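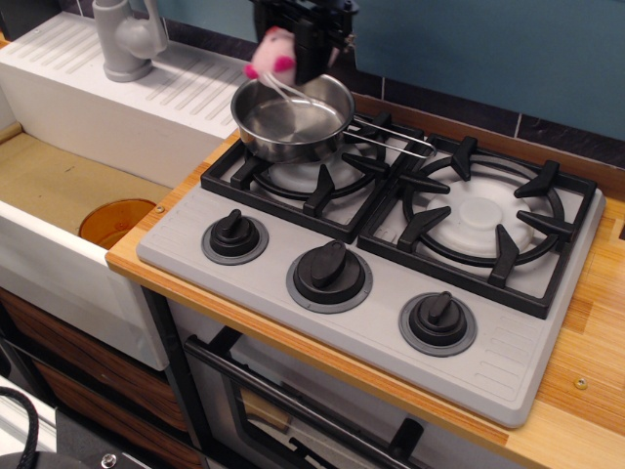 The saucepan on the back left burner, with the pink soft toy just above it.

The Trilen kitchen: gallery and notes

The Trilen is the play kitchen we get asked about most at the Prostville toy loan shop. Families who have seen it at a friend's house ring up wanting to know how big it is, what comes with it and whether it will fit in the back of a small car. This page covers the hob, the pan, the sink and the parts underneath, with a few notes on looking after it.

Ours came to us second-hand from a nursery in Sodus. It had been kept indoors and was in fair condition, apart from one drawer that stuck and a wobble at the back, both of which Bernd Petersen put right before it went out on loan. The worktop is 78 centimetres long, so it will go along most walls and through an ordinary door without taking anything off.

The hob

The hob is a single piece of light grey plastic with rounded corners, set into the wooden worktop. It has two burners, each with a black grate over a round white cap. The prongs on the grates point in towards the middle, as they do on a real gas hob, and children who have one at home tend to notice this straight away.

There are three black knobs along the front for two burners. We are sometimes asked what the third is for. Children usually settle on the oven, and we see no reason to argue. Each knob has a raised grip across it which small hands can get hold of.

The ribbed lines moulded into the plastic at the front corner collect crumbs and modelling dough. An old toothbrush and warm soapy water will shift most things. Please don't use scouring powder, which dulls the plastic, and please don't lift the hob out to wash it.
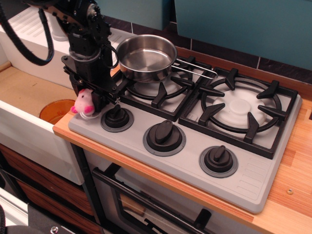

Most borrowers will only need to wipe it down between the grates and along the front where the knobs are. Do this with a damp cloth, then go over it with a dry one. If water has got under the edge of the hob, leave the kitchen somewhere airy overnight before packing it up.

The screws in the worktop should sit level with the wood. If one has started to lift, a quarter turn with a hand screwdriver is enough. A power driver will strip the hole, and we have already had to fill and redrill one on another kitchen.

The pan

The saucepan is stainless steel with a long wire handle. It is a child's size, though it feels like a proper pan when you pick it up, and it makes a proper noise on the grate too. Parents in upstairs flats may want to put a tea towel under it. There used to be a plastic pan in the same set, but it cracked and we haven't replaced it.

When it is on the left burner, the handle lies across to the right, over the space between the two grates. That leaves less room for a second pan than you might expect. Two children cooking side by side will bump handles, and we suggest giving the second child the sink.

The wire tongs belong with the pan. They are thin, and if they are stood on they bend. They can be bent back by hand a few times, after which they never quite close. We keep a spare pair behind the desk, so tell us if yours have gone out of shape and we will swap them.

As for what goes in the pan, we don't send out play food with this kitchen any more. We used to lend it with a tub of 100 wooden vegetables, and checking them back in took longer than checking the kitchen. Omar Fakhoury, who works on the returns desk, was the one who suggested lending the two separately, and it has worked better. You can still borrow the tub on its own ticket.

Soft toys do just as well. They are quiet, they don't roll under the sofa, and there is usually one in the house already. 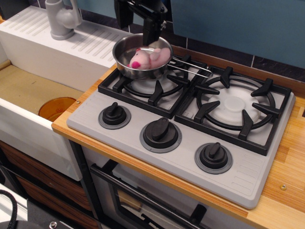

Children put all sorts in a pan when they are left to it. We have had the kitchen back with socks, a bath sponge, a glove puppet and a whole pack of playing cards left behind in the oven. Found items are kept in the Tak box by the door until the end of the following month. Ro-un Son goes through it each September before the new term starts and takes whatever is left to the charity shop.

If a soft toy has been through a lot of cooking, a cool wash in a pillowcase is the safest way to clean it. Air drying keeps the face in better shape than a tumble dryer does.

The sink

The sink is white, with a draining board behind it that has long raised ridges. The basin is deep enough for cups and a small plate. It isn't plumbed in any way and we ask that it is used dry. Seo-ah Seo ran a session with a spoonful of water in it last year and found the wood beneath had swollen a little by the next morning – it went down again, but we would prefer not to repeat it.

Dried lentils or shredded paper make good pretend water for children who are old enough not to eat them. Brush them out before you return the kitchen.

Oven and drawers

Under the hob there is a black oven door with a window and a long black handle. It opens easily, and younger children may need showing how to keep their fingers away from the hinge. The drawer fronts below the sink have a brown wood grain, darker than the worktop. Keep the tongs in one of these when they are not in use.

The dark tiles on the wall behind the hob wipe clean. Blue tack leaves a greasy mark on them, and so does sticky tape, so if you would like to put up a menu please prop it on the worktop.
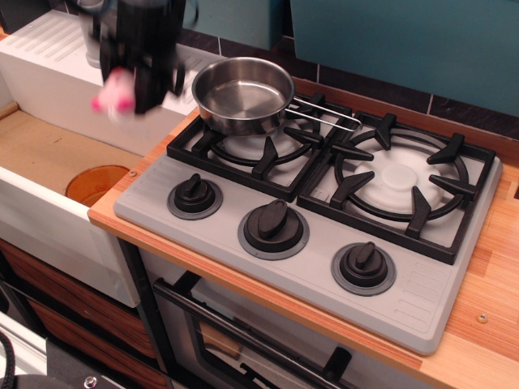 The hob with the pan on the left burner and nothing in it. The sink is to the left, the oven door below.

Borrowing the kitchen

The loan is for four weeks and can be renewed once if there is no waiting list. This kitchen has now been out nearly 500 times between us and the nursery, going by the two sets of record cards, and the knobs are the originals.

It is heavier than it looks. Two adults should carry it, one at each end, holding it under the worktop and not by the hob or the draining board. Take the pan and tongs out first. Chang-ho Chae can help load it if you come in the morning, and he has a blanket to put between the oven door and the side of the car.

When you bring it back, please check that you have the saucepan, the tongs and the instruction card. Missing grates are charged at cost. A lost card can be printed again at the desk while you wait.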